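Table Settings and Linens: Gallery

Sukon Interiors / Projects / Endberg Apartment / Dining

Last updated 5 December 2025

The dining end of the Endberg apartment shares one room with the kitchen. The table is used for meals, for sorting groceries and for paperwork, so the linens were chosen for washing first and pattern second. The notes on this page cover the cloth, the runner and the items kept on the table. Lighting and cabinets are on separate pages.

Base cloth

The cloth is white and covers the full top. It is washed at 40 degrees C with no softener and line dried. Softener left a film on the first cloth and was dropped in September. A second cloth of the same size is kept folded in the sideboard and the two are swapped every wash.

Fold lines are pressed out on the table with a dry iron over a towel. Steam was tried once and raised the grain of the tabletop at one corner.

Runner and fruit

The runner is the Jostidham tile pattern, laid down the center line. Floral and geometric tiles in orange, red, teal, pale green and cream carry most of the color on this side of the room. Oranges and passion fruit are set straight on the fabric, with the light green plate behind them. The small lettering on the right side of the white cloth reads "Smile like a flower".
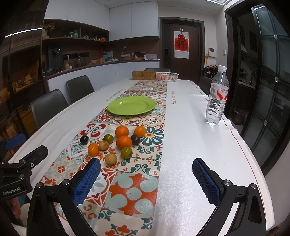 Runner care

Cold wash, separate from the base cloth. The red was tested for bleed with a damp white rag before the first wash and left no mark. Press from the back. The runner has no backing layer and will creep on a smooth cloth, so a strip of open-weave grip liner 43 inches long goes under the middle section. Trim the liner narrower than the runner or it will show along the side.

Fruit stains are treated the same day: blot, cold water, a drop of dish soap, rinse. Passion fruit juice that has dried overnight needs an oxygen soak of 4 hours.

Chairs

Dark gray, picked to sit back against the white cloth. Felt pads are fitted under each leg and replaced when they pack down. Pads 5 mm thick were the thinnest that slid without noise on this floor.

Storage on the table

A woven rattan box with a lid stays at the far end, next to a clear plastic container. Both can be lifted off in one trip when the cloth is changed. The rattan is vacuumed with a brush head and kept away from the wet side of the kitchen.

Related galleries

Aguirre House: breakfast corner
Endberg Apartment: kitchen cabinets
Endberg Apartment: lighting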